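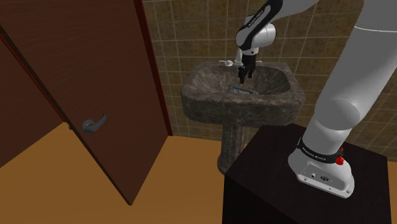 Bathroom scene in Tredholm, gripper over an item in the basin.

Tredholm Scene Pack and Recorder, reviewed
Posted 12/21/21

I bought a one-seat license for Tredholm in March and have used it most working days since then. It is a set of simulated household rooms with a recorder attached. You drive an arm through a task, the recorder saves the joint positions, gripper state and camera views, and at the end you have a demonstration you can train on. My use is imitation learning for small household pickups. I don't do reinforcement learning with it, so I can't say how it holds up there.

Installation

The download is large and the installer does not resume if the connection drops. Mine dropped twice. Once the files were on disk, setup was simple. The license key is tied to one machine, and moving it to another means writing to support. They answered me the next day.

The manual covers installation and the menus well. It says very little about the format of the saved files. I worked that out by opening a few and looking. A page listing each field and its units would have saved me an afternoon.

Rooms

The pack I bought has 14 rooms. Kitchens are the strongest part. Cabinets open, drawers slide, and the counters are at heights that make sense for the arm. The bathrooms are plainer but I have used them more, mostly for getting things out of sinks. A basin is a good test. The rim limits how you can come in with the wrist, the item lies low, and the faucet is close behind it. Grasps that work on a flat table often fail there.

Surfaces look good enough for my purposes. The mottled stone on the pedestal sink and the square wall tiles give the cameras plenty of texture. Some people will want more variety. You can swap materials on walls and floors from a menu, but the sinks and doors keep the ones they came with unless you edit the scene file by hand.

The arm is a white Franka model with a parallel gripper, and it can be mounted on a black pedestal that you place wherever you like. Placement matters more than I expected. If the pedestal is too close to the sink, the arm has to fold up to reach the basin and you spend your time fighting joint limits. If it is too far back, the fingers come in at a slant. I keep a text file of positions that worked for each room. The software has no way to store these as presets, and I would like one.

Driving the arm

Keyboard control is included. It is usable for checking a scene and bad for recording. The motions come out as a series of straight jerks, and a policy trained on them moves the same way. I switched to a six-axis mouse after the first week and my recordings were much smoother. A colleague, Guoqing Jia, used a VR controller on the same setup and got faster demonstrations than mine, though he threw away more of them.

There is a slow mode that halves the arm speed while a key is held down. I use it for the last stretch before the fingers close. Depth is hard to judge on a flat monitor, particularly with a thin item at the bottom of a basin, and a second view from the side helps. You can open up to four views. With all four open my machine slowed down enough that I went back to two.

Recording

One key starts an episode, another ends it, and a third throws it out. The discard key sits right beside the save key. I have lost good episodes that way. The keys can be changed in a settings file, and I suggest doing so on the first day.

For the sink task I recorded 120 episodes over two days and kept 73 of them. Most of the rejects were my own fault: bumping the faucet on the way up, closing the fingers too early, or pausing so long in the middle that the episode taught nothing useful. A few were the simulator's fault. Flat items sometimes jitter when both fingers and the basin touch them at once, and twice an item went straight through the bottom of the sink. Lowering the physics step reduced this and made everything run slower.

The randomizer moves the item and turns it between episodes. You set a range and it stays inside it. It does check that the item fits in the basin, but it doesn't check that the arm can get to it, so now and then you get a start position that can't be done. Skip those. It also leaves lighting alone by default. Turn that option on before you record anything you plan to keep.

Replay is the best feature. Any episode can be played back from a new camera position and saved again with the new view. When I decided I wanted a camera closer to the wrist, I didn't have to record anything over.

Compared with Irnholm

I used Irnholm for a year before this. It handles contact better, and I never saw anything fall through a surface. Its rooms are bare by comparison and it has no replay from new views. For work where the exact feel of the grasp matters I would still pick Irnholm. For collecting a lot of camera data in rooms with doors, sinks and walls in the way, Tredholm is quicker.

Price and support

The license is yearly, and updates are included. There have been two since I bought it. The second broke my old scene files until a patch came out 31 days later. Ferdinand Kaufmann on the users' forum posted a conversion script in the meantime, and it worked on everything I had. Keep a copy of the previous version before you update.

Rating: four out of five. I have renewed for another year. The next thing I plan to record is opening the bathroom door by its lever, and I'll add a note under this review when I have enough episodes to say how the hinge behaves.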